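Switching the remotes over

I finally gave in on rechargeable batteries this month, mostly thanks to Sabina Selvanayagam, who has been on at me ever since my column about the junk drawer. (You were right, Sabina. I will say it once.)

What got me was the clicker for the living room lamp, which eats AAAs like popcorn. I went through my receipts and found I'd been buying a fresh pack practically every time I went out for milk! So now I have a little charger, and I've given it a home in a pink box with the spare cells and the short cables, instead of letting it roam around the house like the last one did.

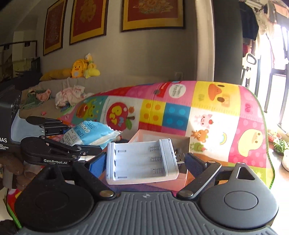 The charger at its pink box, nothing loaded yet.

I like this kind because the USB plug is right there on the side, so there's no cord to lose. It's just a shallow white tray with springs at one end, and you push the flat end of the battery up against the spring, same as in a flashlight. I did get one in backwards on my first evening and sat there wondering why the others were done and that one wasn't.

A few things I've picked up so far. Keep cells of the same age together. Write the month on them with a marker (mine all say August). And if you're wondering about capacity, mine are 900 mAh, plenty for a remote or a kitchen timer.

Ekrem Aydoğan wrote in to ask what to do with the old throwaway ones. Please don't put them in the trash! I keep mine in a jar by the door and drop them off when it's almost full. Next month I'm tackling the cable basket, so send me your tips before I lose my nerve.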